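Round table, Branari lounge: sorting and clearing
Posted 26 November 2025 by Thaddäus Steiner

The round table in the Branari lounge collects whatever people set down on the way to somewhere else. Over a few weeks that means drinks, stationery, mail and small boxes. The pages in this gallery cover the table only. The shelves and the coat rack have their own pages, and the kitchen counter will be added in February.

The procedure is the same one used for the shelves. Items are sorted by type first and moved second. Drinks come off before anything made of paper is touched. The plant stays where it is until the rest of the surface is clear, then it is lifted once, the spot under the pot is wiped, and it goes back.

Up to 3 trays are used: Histia trays for stationery, a deeper Boller tray for boxes and tubes, and the recycling crate for the rest. The Boller tray has a rim high enough to keep tubes from rolling out, and the Histia trays do not.

Drinks group. Clear plastic bottle with a light blue screw cap, and a white paper cup near the potted plant. Bottles are emptied into the sink, capped and put in the crate. Paper cups go in the trash.

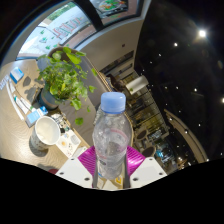

Should the cap go back on a bottle before recycling?
At this site, caps go back on. The hauler, Phuthong, takes bottles with the cap screwed down, and loose caps fall through the slots in the crate.

Stationery group. Pens go in the first Histia tray with the tips all facing the same way. Clips and keys go in the second one. Keys are never put in a drawer – they stay in the open tray until the owner picks them up.

Paper group. Envelopes and folded sheets are stacked flat, largest at the bottom. Nothing is thrown out at this stage, including sheets that look blank. The stack is left on shelf 359 with the date written on a slip on top.

Boxes and tubes. Small boxes are stood upright with the printed side forward. Anything that looks like medicine is kept apart from the other boxes and handed to the front desk the same day. Tubes are checked for a closed cap and laid in the Boller tray.

Table surface, right and left halves. White box with orange trim, folded white paper and a round red coaster on the right. Kraft envelope, small boxes, a tube with a teal cap and a thin white pen on the left, near the plant.
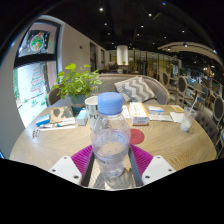

Wiping and resetting the surface

A damp cloth is used first, then a dry one – always along the grain. The coaster goes back on after the wood is dry. The plant is returned last, with its longest stems turned toward the middle of the table.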